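How to Keep a Safe Following Distance in Town

Most rear-end bumps happen at low speed, on ordinary streets, with both drivers paying some attention. Leaving a proper gap takes a little practice.

1. Pick a fixed point, such as a sign or the edge of a shadow.
2. When the car ahead passes it, count two seconds. In rain, count four.
3. If you reach the point early, ease off the gas and count again.

When traffic slows to a stop, use the tires of the car in front. You should see where they meet the road, with a bit of pavement showing below them.
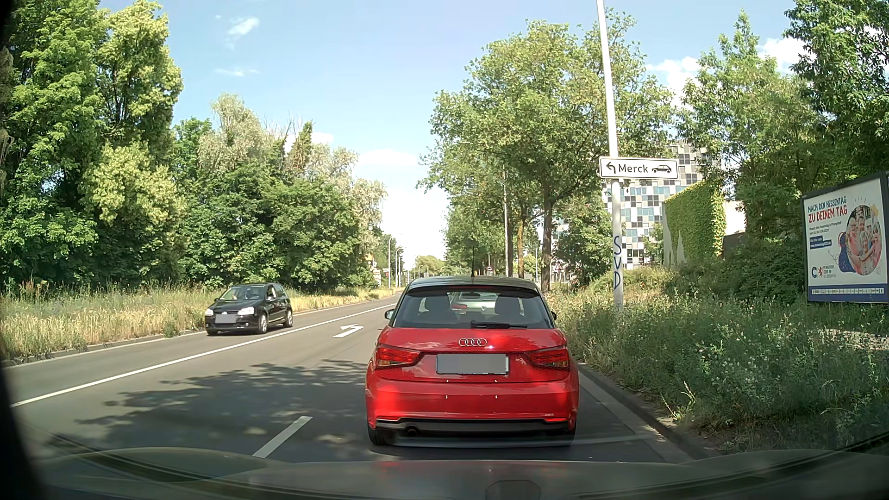

Photo: Signe Midtbø / Rustad Driving School

Look past the car ahead as well. Through the rear glass of a hatchback you can often pick out a vehicle farther up, and sometimes a red light on it. Start slowing then.

Where there is a left-turn lane beside you, check it before moving over, even if it is empty. Signal first and stay on your side of the solid white line. Oncoming cars may be close to it.

Shade from trees can hide potholes and wet leaves. Add a second to your count on shaded stretches.

Practice on a quiet road for 15 minutes before trying it at rush hour.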